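4. Loading the bench rack and standing the motor

4.1 Set the Skitow rack on a padded table. Bubble wrap will do, and you already own plenty, as the rack came in it.

4.2 Fix the switch at the top, ports to the front, and the server chassis directly below. Use the small white numbers on the rails. They are there to settle arguments.

4.3 Bolt the motor to its square plate before standing it on the board. Turn the connector to the side, where the cable can leave without a fight.
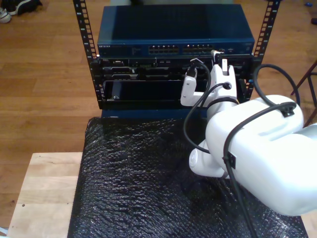
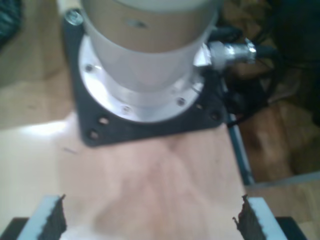
Fig. 7. Switch and chassis in the rack (first); motor upright on its plate (second).

Note: spare screws are part no. 415, in bags of 144. You will drop two.

CAUTION: Do not lift the motor by its cable. Kwaku Ackah in Orketti spares can tell you what a new connector costs, and rather enjoys it.

4.4 Check that every screw in the flange ring is tight, then go to section 5. If it is Friday afternoon, section 5 can wait.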